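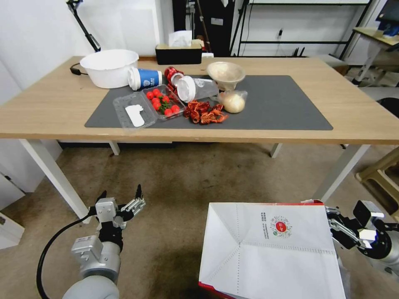
Buying through a reseller: does the product warranty still apply, and how do lot numbers work?

Posted by benchside_kl

Our lab has used Nillska fluorescent nuclear stains for a few years, always ordered direct. Purchasing has now moved us to a single supplier contract with Wodmont, who list the same stains under their own catalog numbers. The vial we received has a Nillska label with a second Wodmont sticker over part of it. The lot number on the sticker does not match the one on the certificate of analysis I downloaded from the Nillska site.

I need to know two things. First, is the product the same material, filled at the same site? Second, if a vial fails our incoming check, do we file the claim with Wodmont or with the manufacturer? The order is for 500 microliters at stock concentration, catalog number ending in 1968 if that matters. Storage on receipt was at 4 °C, protected from light.

I have already checked the FAQ page. It says resellers are authorized but does not cover lot numbers.

Posted by coldroom_pete

Same stuff. We buy from Wodmont all the time and never had a problem. Just call them.

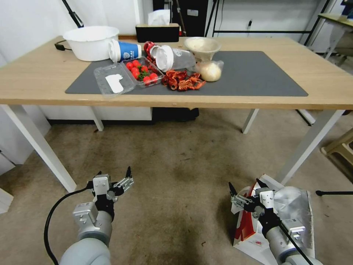
Posted by assay_desk

The answer above is probably right about the material, but it skips the part that matters for your records.

Authorized resellers do not fill or dilute. They receive sealed vials and add a tracking sticker for their own warehouse. The number on that sticker is a receiving number and has no link to the manufacturing lot. The manufacturing lot is printed on the original label, usually on the second line under the catalog number. Peel the sticker back from the left corner slowly. If the print lifts with it, check the bottom of the outer tube, where the lot is repeated on a smaller label.

Use the manufacturing lot to pull the certificate. The site search is strict about format: include the hyphen and leave out any leading letters. We had lot 502 come back as "not found" until we entered it with the two-digit year in front.

On the warranty, there are two separate claims:

Shipping damage, short volume or wrong item goes to the company that invoiced you. Wodmont wants this within their reporting window, which is on the back of the packing slip. Keep the cold pack and the box.

Failure to meet specification goes to the manufacturer, with a copy to the reseller. Send the lot number, the date received, storage conditions, and the raw data from your check including the control. A summary plot is not enough. Ours was returned twice for that reason.

Check also that your reseller is on the current partner list. Szewczyk was on it, then came off, and stock sold after that point was not covered.

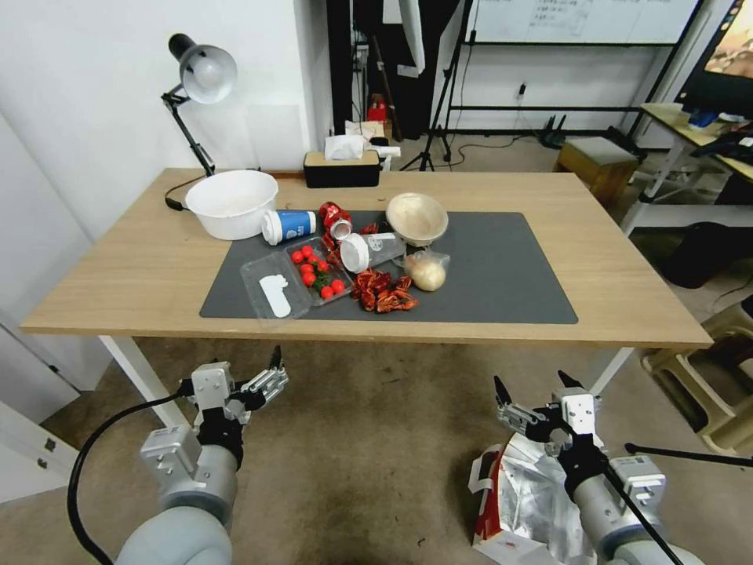 Table with mat, bowl and tomatoes in a sectioned tray

Posted by girnberg_stores

Adding to the above from the receiving side. I handle stores at the Girnberg site and we log both numbers, manufacturing lot first, reseller number in the comments field. We did a cleanup in December and found 1,075 entries with only the reseller number. Most could not be traced to a certificate without going back to the freezer and reading each vial.

You can ask Wodmont to place the sticker on the outer bag. They added a note to our account and it has been followed on most orders since then. It has to be requested again if your account number changes.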